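Fandorness Community Meals
Progress report to the Eberhard Fund
Second reporting period
26th May

Summary

The second period of the grant covered the move into the Nunent site, the start of the weekday lunch service and the first round of cooking classes. Lunch is running to plan. Classes started later than we wanted and we are asking for a small change to the timetable, set out under Changes requested. Spending is within budget overall, with one line over and two lines under.

Lunch service

We served 1604 lunches in the period against a target of 1500 in the grant agreement. Most were eaten on site. The rest went out with the Skaseck delivery round, which covers the streets on the far side of the rail line where the bus no longer stops. Demand on the round is growing faster than demand in the dining room, and we expect the balance to shift further once the school year ends.

The menu now repeats every four weeks. Soup and a baked dish are on offer every day, and there is always one option without meat. Guests told us on the comment cards that portions were too large for older people at midday, so we brought in a smaller plate at a lower price. It now makes up a good share of orders and has cut down what is scraped into the bins.
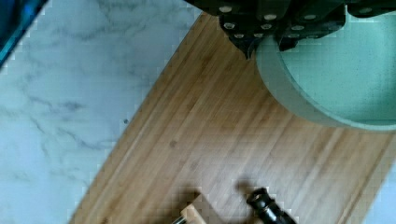
Food costs went up during the period, mainly cooking oil, eggs and rice. We covered part of this by buying dry goods in bulk with the Skaseck food pantry - one order, one delivery, split at the door. The arrangement is informal for now. We would like to put it in writing before the next period so that both sides know who pays if a delivery is short.

Cooking classes

The agreement called for three courses by this point. We have completed one and the next is under way. The delay came from the wait for the fire inspection at Nunent, which was rebooked twice by the city. The certificate is now in hand and no further inspection is due this year.

Attendance on the completed course was 90 percent across all sessions, which is better than we had at the old address. People who dropped out mostly gave work shifts as the reason. An evening group would help them, but it would need extra staff hours that are not in the current budget.

The course covers basic meals for one or two people, reading labels, safe storage and using leftovers. Small countertop appliances get a full session, as many of the people who come to us have no working stove at home.

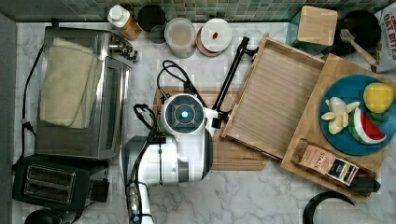 Countertop with toaster oven and two-slot toaster.

Spending

The equipment line is over by $2000. This is the cost of replacing the exhaust fan, which failed the first check and could not be repaired. The overspend has been met from the rent line, where the landlord gave us a reduced rate until the building work next door is finished. Printing is also under, as we held back the class booklet until the dates were settled.

Changes requested

We ask the Fund to agree to the following:

Move the third cooking course to June, with no change to its cost.
Allow the unspent printing money to be used for insulated delivery bags.

Neither change affects the total of the grant.

Next period

The main work will be the third course, the written agreement with the pantry and a review of the delivery route. We will also repeat the guest survey, with a shorter form this time. Receipts and the full budget sheet are being sent separately.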